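Fitting aluminium extrusion rails to a bench top

Slotted aluminium extrusion is a practical edging for a work table. It stiffens the top, protects the edge and gives a fixing point for lamps, stops and clamps. The method below suits tops up to 60 mm thick.

Cut the rail to length with a fine-toothed blade and file both ends. Check each end with a square. An error at the cut shows up as a gap once the rail meets the corner post. Wipe the slot clean, as swarf left inside will jam the nuts.

Set the posts before the rails. Stand each post on its foot, tighten the lower bracket by hand and check for plumb on two faces. Leave the upper bracket loose until both side rails are in place.
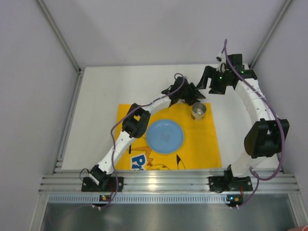
Grooved side rail along the left edge of a white top, with metal corner posts at the back.

Slide the T-nuts into the slot before closing the ends - roll-in nuts can be added later but hold less well. Space the fixings at 500 mm, with one close to each end. Tighten from the middle outwards, then go round again.

Measure both diagonals of the finished rectangle. A difference of 2 mm or less is acceptable. If it is greater, slacken the brackets at the longer diagonal, push the corner in and retighten.

End caps go on last. Tap them in with a rubber mallet. Caps from the Voltard range fit Urley rail, but the small tabs need trimming first.

Surachet Klinhom
Updated February 7, 2018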